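Undwood Equipment Programme
Progress report to the funder: planning and purchasing stage
3 December 2021

Summary

We are very pleased with how this stage has gone. The purchasing plan for the two-arm handling bench is nearly settled, the simulation work has started to pay its way, and we have spent less than we expected to by this point. One decision is still open (which grippers to buy) and we would like your view on it before January.

What we set out to do

You will remember that the award covers the planning and first purchases for a bench where two robot arms sort and pack training equipment for resuscitation courses. At the moment all of that is done by hand at Undwood, between courses, by whoever is free. The kit comes back in mixed boxes and has to be sorted and binned before it can go out again. It is dull work and it eats whole afternoons!

The first stage was to find out what we need to buy, in what order, and what can wait.

Spending so far

Most of the money is still in hand. The main outgoings have been a workstation for simulation, the Emora software licence and a small amount of travel to see arms on demonstration at Fikley. We also set aside 2,000 pounds for sample grippers and spare fingers, and none of that has been touched yet. The workstation came in under its quote, and we would like to move the difference into the spares line if you are happy with that. A short request is attached to the finance return.

Staff time has run a little over. Writing the tender took far longer than planned, mainly on account of the safety section, which went through several drafts. We don't expect this to happen again at the next stage, as the same wording can be used for the remaining items.

Quotes for the arms

We asked Fikley and Lim for prices on a matched pair of arms with controllers, mounting plates and a year's support. Both replied in full and both were generous with their time. Fikley is dearer to begin with but includes training and a return visit. Lim is cheaper, and its delivery time is shorter, but the support is by telephone only and the mounting plates are extra. Once everything is added up, the gap is much smaller than it looks on the first page of each quote.

Our leaning is towards Fikley. The people who will use the bench every day are course staff, and a visit in person is worth a good deal to them. We have asked both firms to hold their prices until the end of January, and both have agreed in writing.

Bench and room

The room has been measured and the electrical work priced. Power is fine as it stands, but we will need one new isolator switch and a guard rail on the door side. The doorway is narrower than the crate Fikley ships in, so the arms would have to be unpacked in the corridor, and we have put that into the delivery notes for both firms.

Storage bins are cheap and we would rather buy these early, so that course staff can get used to sorting into them before any arm arrives.

Simulation work

We are so glad we put money here first. Building the bench in software has let us try out layouts, bin positions and gripper shapes without ordering a single part, and it has already changed the shopping list. We had been planning on a deep bin placed at the back of the table. After a few days of trials we moved it to the side, and the reach for both arms looks far more comfortable.

So far we have run 40 layouts with the bulb resuscitators, which we picked as the first item for being such an awkward shape: a fat bulb at one end, a valve at the other, and a side outlet that can face any way at all. If the fingers suit these, we think most of the other kit will follow. 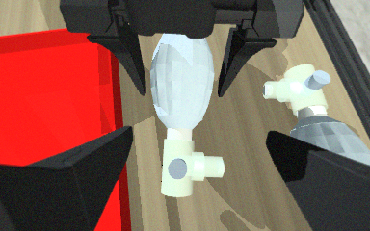

The gripper choice is where we would most welcome advice. Narrow fingers fit neatly around a single item when others are lying close by, while broad ones should be kinder to a soft bulb. The simulation treats the bulb as a stiff object, so it can't tell us how much squeeze a real one will take, and for that we need samples in our hands. We propose to order 2 sets from the sample budget, one narrow and one broad, and test them on a bench stand before committing to the full order.

Risks

Delivery times are the main worry. Controllers are slow to arrive from both firms, and a late order would push installation past the spring courses. Prices may also rise once the January hold runs out.

Next steps

Confirm the supplier for the arms, subject to your agreement.
Order sample grippers and the storage bins.
Book the electrician for the isolator switch.
Send you the revised budget sheet, with the spares line updated.

We would be delighted to show you the simulation running if you can spare an hour, either at Undwood or over a video call.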